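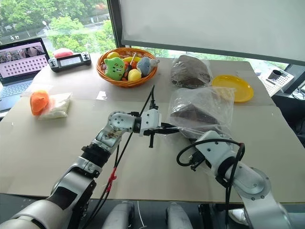 Staff who store supplies in a shared office at the Gembridge site are asked to label each shelf and drawer before the start of the February inventory. A label that is easy to read saves time for the next person and reduces duplicate orders. Begin by emptying one surface and sorting what has gathered there. Food packages, toys and office equipment often end up on the same table, and each type should be given its own shelf before any label is written. Flattened cardboard sheets may be laid down first to protect the tabletop. Items with no known owner go to Kavitha Nadar in the Bailly annex.

Step 1. Choose the label size
Use the 24 mm tape for shelves and the narrow tape for drawers. Tape can be requested from the Larnura supply desk. Handwritten labels are accepted for drawers only.

Step 2. Write the text
Enter the name of the contents first, then the shelf number. Do not use more than 26 characters on one line. Avoid short forms that are known only to one team.
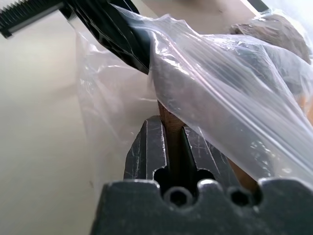 Page last changed: Tue 13 December

Step 3. Group small items
Small loose items may be kept in a clear plastic bag so that the contents can be checked without opening it. Place the label on the shelf and leave the bag unmarked. Bags holding food must be kept apart from all other supplies.

Step 4. Attach the label
Wipe the front edge of the shelf and let it dry. Press the label down from left to right. Leave a gap of 2 cm between labels on the same edge.

Step 5. Record the shelf
Enter the shelf number in the Daten register. Shelf numbers start at 1000 and are not used again when a shelf is removed. If a number is already taken, contact Régis Vidal before making a new label.

Changes to the layout of a room must be approved by Lucienne Picard.

Related pages: Ordering supplies; Returning unused stock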